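首页 | 参观记录 | 量具与夹具 | 材料 | 旧文 | 联系

Gisilbridge 开放日：配合件底板的制作与检验

三月去了 Gisilbridge 的园区开放日，主要看 Skundo 的零件车间。这家做的是插配用的底板和配件：板上有孔、有槽、有凸台，配一组销、柱和轮状件，供装配练习和配合测试使用。园区里还有做包装和做线缆的单位，这次没有去。以下按参观顺序记，重点放在尺寸、定位和检验，价格与交期当天没有问。

一、来料与预处理

入口在建筑东侧，签到后领鞋套。第一间是来料间，板材平放在层架上，架层之间垫条的位置上下对齐，避免中间下垂。板材到货后不立即加工，先在恒温间静置，静置时间写在贴在边角的纸条上。当天看到的纸条有两种颜色，黄色是静置中，绿色是可以领用。墙上的要求是领用前测四角和中心的厚度，五个读数都记在随工单上，极差超限的整张退回，不允许裁小后使用。

这一条我比较认同。底板裁小以后局部平面度往往合格，装到桌面上却和同批的其他板不等高，凸台顶面的高度跟着偏，后面再找原因很费时间。

二、加工

加工间隔着玻璃看，不让进。工序安排是先铣基准边，再铣底面，翻面后一次装夹完成孔和槽。讲解里强调了一次装夹，原因是孔位之间的相对位置直接决定后面能不能互换。凸台单独做，之后装到底板上，用两个定位销定位，再从底面锁紧。凸台做成独立件的好处是磨损后可以单换，代价是多了一层累积误差。Skundo 的做法是在凸台底面留出清屑的浅槽，装配前用无绒布擦一遍。

我问了凸台为什么多用方形。答复是方形便于用直角靠尺检查转角，圆形凸台的转角只能靠孔来判断，孔一旦磨损，参考就没有了。这个答复合理，只是方形的四个直角容易磕，现场有一块返修件，一角已经发毛，外观不好看，功能上没有影响。

孔口倒角有2种规格，随工单上用字母区分。小倒角用于测试件，大倒角用于入门练习件。倒角大小对插入难度的影响比间隙还明显，这一点做过装配的人都有体会：间隙同样的孔，倒角大一点，销子偏着也能滑进去；倒角收小，角度稍有偏差就架在孔口上。车间把倒角刀单独编号，磨到一定程度就换下，换刀记录挂在机床侧面。可惜记录只写了日期和刀号，没有写换刀前后的实测值，追溯时只能知道换过，不知道差了多少。

三、配件

配件间在走廊另一头，存放销、短柱和轮状件。浅盘按外径分格，盘底有衬垫，每格前沿贴一条标签。讲解时拿出来的一盘里混进了一根规格不对的销，当场挑出来，用的是通止规。通止规由 Urbańczyk 供应，手柄上刻有编号，编号与墙上校准表对应。校准表上有39行，最后几行的校准栏还空着，讲解说这几件是新到的，尚未启用。

带底座的轮状件值得单独记。底座比上面的旋钮部分宽，立放时重心低，不容易倒，取放时捏的是上面较细的一段。旋钮段如果太短，手指会碰到底座边缘，插拔的力就歪了；太长又容易带出侧向摆动。Skundo 的图纸里把旋钮段的高度列为关键尺寸，与底座直径放在同一级检验，这在同类图纸里不多见，多数厂家只管配合面，把手持部分当自由尺寸处理。

小销的问题在于难取。销子露出凸台的那一截太短，捏起来只有一点着力的地方。现场桌上放了几件样品让参观者试，我试了3次，前两次都把销子带偏，第三次先把食指贴住销侧、拇指再合拢，才竖直提出来。旁边的说明卡写的是“垂直提起，不要旋转”，字号偏小，站着看不清。

四、配色

底板用白色，配件用蓝色，是这一系列的统一做法。白底便于发现掉落的碎屑和划痕，蓝色零件与底板反差够大，找小销时省事。缺点在白色凸台放在白色底板上，台阶的边缘在平光下不明显，要靠侧光的阴影辨认。我建议在凸台侧面加一圈细线，讲解人员记下了，没有说会不会采用。孔和槽的内部看起来偏暗，问题反而不大。

样品间的灯是顶部平铺的，侧光不足。桌面是深灰色，白板放上去轮廓清楚，这一点布置得对。

五、检验与包装

检验间温度单独控制，进门要等内外两道门先后关上。抽检件先放到石台上测平面度，再测孔位，最后用标准销逐孔试插。试插时要求手感均匀，记录表上有一栏叫“滞涩”，填有或无，没有量化。问到能不能用测力的方式代替，答复是试过，读数受提拉方向影响，分散太大，目前只作为参考。我认为方向可以用导向套约束，单独做一个小夹具就够，成本不高。

包装用的是 Bitusley 的分层盒。下层放底板，上层放配件，中间隔一张带缺口的衬板，缺口的位置对着凸台，避免受压。盒盖内侧印有零件清单，清点时对着清单逐项核对。出厂前每批做一次30厘米跌落，落地后开盒复测凸台与底板的贴合。跌落的姿态规定为一角先着地，这个姿态对定位销最不利。看过一份复测表，数据填写完整，签字栏有两处涂改，没有加注，按一般的质量要求应当补一个说明。

六、样品台

最后一站是样品台，时间比较宽裕。台上的底板有方形凸台、方槽和圆孔几类特征。先看凸台与小销，再看立着的轮状件，最后看两个并排的矩形凹槽。两个槽靠得近，槽间的隔壁如果做薄，反复插拔以后容易变形，这是我比较关心的部位，可惜台上没有配套的方块可试。板面上还有一个画得很浅的圆形轮廓，远一点就看不见，建议加深或者改成浅刻线，擦拭时也不容易磨掉。

另外，底板在桌面上的防滑没有讲到。插拔小销时另一只手需要压住板边，如果板底加一层薄垫，操作会稳一些，但垫层会带来高度误差，两者要取舍。会后拿到的资料里没有板底的详图。
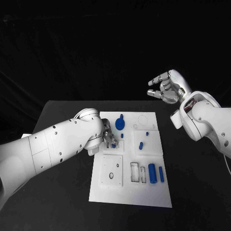
资料是一本折页和一张尺寸简图，简图只标了外形和孔径，凸台高度没有公差。回来后给 Skundo 的技术邮箱发了信，询问凸台高度公差和槽间隔壁厚度，另外要了倒角刀的换刀标准，尚未收到回复。

分享 3 | 评论 4

读者评论

量具间老兵：换刀记录不写实测值是通病。我们后来在表上加了一栏，首件和末件各测一次，麻烦一点，但追溯的时候有用。

白板蓝件：凸台侧面加细线的想法可以，建议用刻线，印的线擦几个月就没了。

hanjie_m：滞涩那栏能不能分成三级？只填有或无，不同检验员差别很大。

路过的装配工：小销难取同感，露出部分再长一点就好捏了，不知道他们为什么一直不改。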